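Project Bulletin: Bawa teleoperation set reaches 1441 recordings

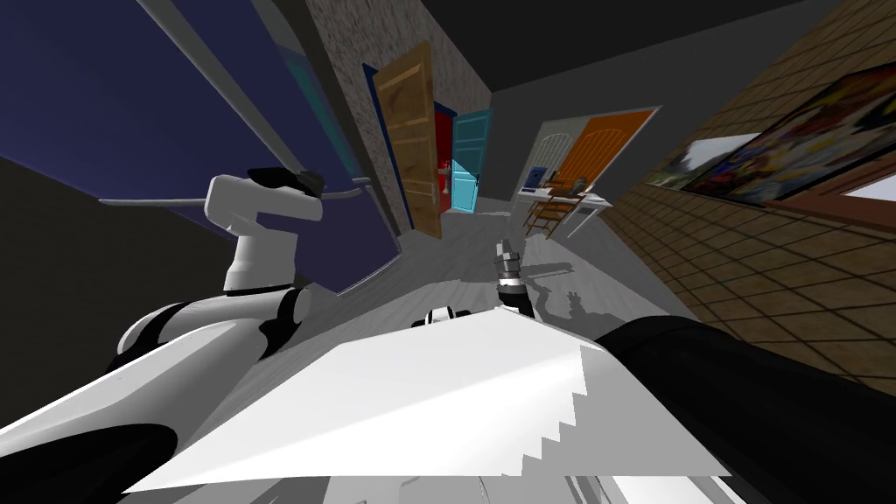 One reader of the last bulletin asked why operators still drive Bawa by hand in simulation when a motion planner could produce the same paths overnight. The reply from the data group was that planner paths were tried for 2 months in the spring and dropped. Policies trained on them reached door handles well enough but had no recovery behavior. If the first grasp missed, the arm stayed where it was. Operators miss too, and then they correct, and the correction is the part the policy needs to see.

The count at the end of July stood at 1441 recordings, all made in the Clernel simulated rooms with the two-arm model. Of these, 905 passed review and have gone into the training split. Most of the remainder were rejected for one of three causes: the operator paused too long with both arms still, an arm passed through a door panel during contact, or the run ended before the task condition was met. Runs with a missed grasp followed by a good one are kept. Reviewers should stop marking these as failures. The instruction sheet has been reworded to say so.

Remote control is done through the Idora handsets, one per arm. The operator sees the view from the robot's own body, with both arms in sight when they are raised. Several operators have asked for a second, overhead view. It was tested and left out of the standard setup. With an overhead view available, operators steered by it and made moves that could not be inferred from the onboard view, so the recordings were of little use for training a policy that has only the onboard view to work from.

Changes to the recording procedure, in effect from Wednesday:

Start each run with both grippers open and the base stationary. Hold for a full second before the first motion so the start can be found automatically.

Use the left handset for the left arm only. Swapping handsets mid-run corrupts the labels and the run cannot be repaired afterward.

Keep base motion and arm motion separate where the task allows it. Combined motion is accepted for door tasks, where the base has to back up while the gripper holds the handle.

If contact looks wrong, such as a gripper sunk into a surface, end the run and discard it at the prompt. Do not try to pull free.

Handset delay has been measured again following complaints about drift. The median from hand motion to simulated joint motion is around 66 milliseconds. The drift itself came from the handset calibration, which was being loaded once per session and not once per run. Zestik, the logging tool, now reloads it at every start and writes the calibration values into the file header. Older files do not have this header field and will show a warning when opened. The warning can be ignored for playback.

Room layouts and wall and door finishes continue to be varied between runs. Operators should not request a particular room. Anyone who has recorded the same task more than a few times in one layout should tell the scheduling desk, as the layout picker has been repeating itself in afternoon sessions.

The next batch covers opening hinged doors with the left arm while the right arm is held clear. Task cards are in the shared folder under the Bawa heading.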